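Workshop tips: teaching Iris to use a microwave

Mapplebeck shared workshop, 30 July 2025

Start with the door. Iris is our home-built helper, and we lost most of July trying to get her to carry a plate before she could open anything to put it in.

Set the pull force low. Ours came from Gurnwood set at 400, which had the oven off the table. We settled on 176, and anything over 200 is asking for it.

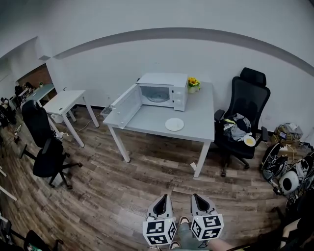 Practice runs want a dull, repeatable layout, so mark the table legs on the floor with masking tape and put the table back on the marks each morning. Leave the plate empty until the moves are reliable – sponge is slow to get out of a joint. An oven door swung wide to the left, past the table edge, needs clear floor on that side, and a flowerpot belongs at the back corner, as with our sunflower.

Cables: tape them down. I have said this 2 times on the noticeboard, with underlining.

Purkar grease is fine on the wrist bearings. Wipe off the extra before going anywhere near a plate, and keep the rag out of the tea towel drawer.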